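Notebook, bench 2 — equipment plan for next quarter
April, entry started 9:40
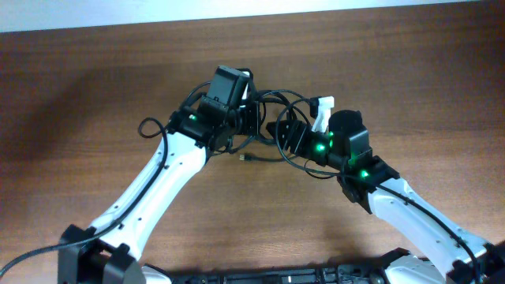

The spending request has to go to Heike Hagedorn before the end of the month, so I am writing down what we need and what can wait. I have 398 left in the small parts line and whatever she agrees to for the larger items. Cable work is what we do most on this bench, and it drives most of the list. With both grippers in at the bundle there is only a narrow gap between them, and strands go over, behind and under the fingers. Each arm also has its own black cable running along the white link, and the one on the left hangs out in a loop by the wrist. I want those dressed properly before we spend money on anything else.

Small parts, to come out of the 398:

Cable sleeve and clips for both arms. Cosavari has a kit at 158 that covers one pair. Order one kit now. The clips are supposed to fit around the link without new holes. Need to measure the link at the broad end and at the shoulder before ordering, they sell two widths.

Spare finger sets, 3. We have been running without spares since the winter and a cracked finger means a dead bench until the post comes. Gustidis quoted by the set and wants an order of at least 3 anyway. Waiting on the written quote. If it comes in over what is left after the sleeve kit, I'll drop the sleeve kit to next quarter after all and tie the cables down with what we have in the drawer.

Screws and thread locker. Not worth a line of its own, add to the stock order.

Larger items, need Heike's signature:

Finger shape. The ribbed fingers are fine on plugs and on a thick cable. I would like to try a narrower tip for getting into a bundle. Cudholm will make a sample if we send a drawing. Sample is free, the tooling is not. I'll send the drawing this week and leave the tooling out of the request until we have tried one.

Second camera spare. Each wrist has its small camera on the white bracket and we have nothing on the shelf if one goes. Lewis wants two spares, I think one is enough for this year. Put down one, with a note that he disagrees.

Table covering. The wood grain is dark lines on brown and the cables are dark too. A plain light mat would give more contrast. I'd put this in the request at a low figure and not fight for it. Lewis says train on the grain and stop worrying. Fair point, but we also do bench checks by eye and I would like the mat for that alone.

Third arm. Leaving it out. It came up again at the planning talk and the answer is the same as before, we don't have the table space or the hours to look after it. Would sooner pay for a service visit on the two we have. Asked the supplier for a price on the visit, with and without the gearbox check.

Lead times as far as I know them: Cosavari in stock, Gustidis 3 weeks, Cudholm wouldn't say until they see the drawing. The service visit has to be booked ahead and they will want the bench free for the whole day.

14:15 — Heike stopped by. She is fine with the small parts and wants the larger items on a separate sheet with a price against each one. She also asked if the camera spare could come out of the repair budget. I said I would find out. She wants the service visit listed first.

To do: measure link widths, chase Gustidis for the quote, drawing to Cudholm, ask about the repair budget, start the second sheet.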